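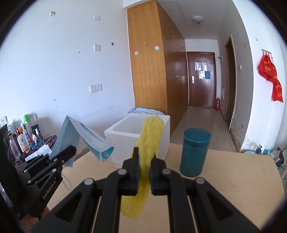
Home Gallery Workshops Swaps Contact

Small Stuff, Big Sort: the Estmont Gallery

We spent the first week of the year going through every shelf and drawer at Estmont, and I loved it! Eglė Kalniņš kept the list (16 pages, all in pencil) and I got to handle the odds and ends. My favorites are below, with a few notes for anyone starting a sort of their own.

Fruit net sleeves. Yellow foam, stretchy, and so much fun to play with. I slide them over glass jars before a move, and they weigh next to nothing.

The teal canister. What a color! Glossy all the way round, with a lid to match. It's staying out on the table for good.

Styrofoam box. White, no top, great for corralling little things while you decide where they live.

Face masks. Light blue, with the white ear loops that tangle the moment you look away. Fold them flat, loops inside.

Toiletries corner. Lotion, sprays and small bottles on the red, black and purple tablecloth – I still adore that pattern.

Jaanus Bite, 2025-01-06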